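Why Does a Mouse Have a Wheel?

Ask a grown-up to use a computer without a mouse and watch what happens. They poke at the keyboard for a bit. They sigh. Then they go looking for the mouse, which is under a newspaper, where they left it.

A computer mouse does one job, and it is not a glamorous one. It tells the computer where your hand has gone. Everything on this page is about how it manages that without having any eyes, ears or, in most cases, a tail.

First, the name

The earliest mice had a cord coming out of one end. Somebody looked at the small rounded body and the long thin cord and thought: mouse. Plenty of mice today have no cord at all, so they should probably be called hamsters. It's too late to change it now.

If you have two of them, you may say "mice" or "mouses." Both are in dictionaries. Your teacher will have a favorite, so find out which before you hand anything in.

What's on the outside

Most mice have the same few parts, even when the colors and shapes are different. There is a shell, shaped to sit under your palm. There are two main buttons at the front, left and right, and quite often you can't see where a button ends and the shell begins. Between them is the wheel. Some mice have an extra button or two, and the people who own those mice can rarely tell you what the extra ones do.

The wheel sits in a narrow slot so that one finger can find it without your eyes leaving the screen. Makers sometimes give the wheel or the parts near it a different color from the rest. On the gray and silver mouse in the picture, the wheel is light, the slot is dark, and right below the wheel comes a strip of bright orange-red. It would be hard to mistake that end for the other one. 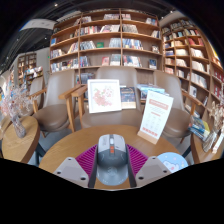
What the wheel does

Roll the wheel toward you and the page usually moves so you can read what's further down. Roll it away and you go back up. This is called scrolling, after the old kind of book that came as one long rolled-up sheet. People scrolled for thousands of years, invented books with pages, felt very clever about it, and then went back to scrolling.

On a lot of mice the wheel is also a button. Press it straight down and you may feel a click. Try it on a page that's longer than the screen and see what your computer does. (Ask first if it's somebody's work computer. Gleice Coutinho, who checks these pages for us, once lost 19 open tabs to a curious nephew.)

How it knows where it is

Older mice had a rubbery ball in the belly. When you pushed the mouse, the ball rolled, and the ball turned two little rods inside. One rod measured side to side and the other measured up and down. The ball also picked up crumbs, fluff and cat hair, and every so often you had to take it out and clean it. Grown-ups of a certain age remember this with strange fondness.

Most mice now use light. A tiny lamp shines down at the table, and a tiny sensor takes pictures of the surface, one after another, many times before you can blink. A chip compares each picture with the one before. If the little bumps and marks have shifted left, the mouse must have moved right. Wood grain is good for this, because it's full of lines and specks. Clear glass is bad. There's nothing much on it to look at, so the arrow may jump about or refuse to budge.

Try it yourself

You'll need a mouse that uses light, a sheet of plain paper and something shiny, such as a hand mirror.

1. Move the mouse slowly across the paper and watch the arrow.

2. Do the same on the mirror. Does the arrow still follow you?

3. Lift the mouse into the air and wave it. The arrow should mostly stay put, and you will look a bit silly.

4. Put it back down and carry on. This is how you keep going when you've run out of table.

Write down which surface worked best. Then put the mouse back where you found it, under the newspaper.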